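Work and Automation, Unit 4: Who does the fiddly bits?

Reading before the session: the Belmonte case pack, and the short interview with Tsehay Chala that goes with it. If you only have time for one, make it the interview. It's a cracker.

Last time we looked at automation in places where everything is the same shape. Tins, bricks, parcels with a label on top. The machine does the same move all day and the people around it mostly feed it, clear it and fix it. Today we get to the part I've been looking forward to since July, which is what happens when the thing being handled is soft.

Belmonte packs gift sets: a jar, a folded or tucked cloth, a lid, a sleeve. The packing room used to run with 68 people, and a fast packer could do some 500 sets in a shift. Tsehay was one of them, and later trained others. Her account of what her hands were doing is wonderful, partly because she had never had to put it into words until somebody from Zevolis came along with a notebook and asked her.

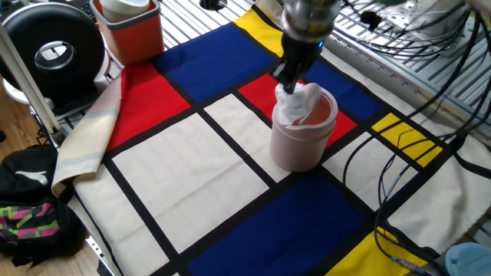
Cloth is such a good teaching case because it won't hold still in your head, let alone on a table. A jar has a top and a bottom and you can write down where they are. A cloth has whatever shape it had a moment ago, and it changes as soon as you touch it. Look at the fold hanging over the near side of the rim while the gripper presses the rest down into the mouth. Tsehay would call that "the tail", and she has a whole page on tails: when to chase them with the thumb, when to turn the jar, when to pull the lot out and start again. All of that was skill, and none of it was in her job description!

So what changes for the packers? Three points from the case pack to argue over in your groups.

First, the job title moved before the work did. Packers became "cell operators" in the first month, while most sets were still being packed by hand. Dong-hyun Jeon, who ran the shift rota, thinks this did more harm than the machines, and I'd like you to decide whether you agree.

Second, pace. With the Jakix cells, one person looks after 2 stations and steps in when a set goes wrong. The wrists get a rest (hooray), but the stepping in comes at odd moments, and several people said they went home more tired from watching than they ever had from packing.

Third, pay. Training the system counted as ordinary hours at Belmonte. At the Pomton site it earned a skills supplement. Same task, same cloths. Why the difference, and who had to ask for it?

For the seminar: pick a job you have done yourself, paid or not, and write half a page on one thing your hands know how to do. Try it with the real objects in front of you and go slowly. Bring the page with you, as we'll be swapping them and trying to follow each other's instructions to the letter. Old tea towels welcome.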